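Unit 4: Who Pays for the Sidewalk?

Reading: the Varnthorpe packet, first half. The second half is mostly appendices and a map printed too small to read.

**Starting point.** A sidewalk is used by everyone and wanted by nearly everyone, and in most towns it's the legal duty of whoever happens to own the house behind it. Keep that arrangement in mind the next time someone tells you property law is tidy.

Take Varnthorpe. The town has 60 blocks of sidewalk and an ordinance making each owner responsible for the stretch out front. Replacing one cracked stretch costs the owner $2450. The fine for leaving it cracked is $500. You may now predict the condition of the sidewalks.

Note what the fine does. It was written as a punishment and gets read as a price. Owners who felt guilty about the cracks paid up and stopped feeling guilty, so the town collected some money and kept its cracks.
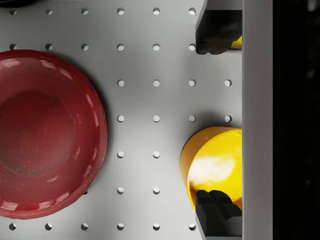 Otham tried the other route and put sidewalks in the general budget. Everybody pays a little, including people on streets that have no sidewalk at all, who wrote letters. (Two are in the packet. Read the longer one; the spelling improves as the anger does.)

**Terms to know**

- *Free rider*: gets the benefit, skips the bill. Usually described as someone else.
- *Special assessment*: a charge on the properties that gain from a project.
- *Deferred maintenance*: not fixing it, in a budget.

**The Kadlec plan.** Owner and town split the cost, and the town hires the crew. It also capped the owner's half at $1000, so "split" is doing some light stretching. Repairs went up anyway. We'll argue over whether the cap or the crew did it. My money is on the crew, as most people will pay a bill sooner than phone a contractor.

**For next time:** one page on which of the three plans you'd pick for a town with many renters. Clakska comes up in Unit 5, so leave it out, however tempting.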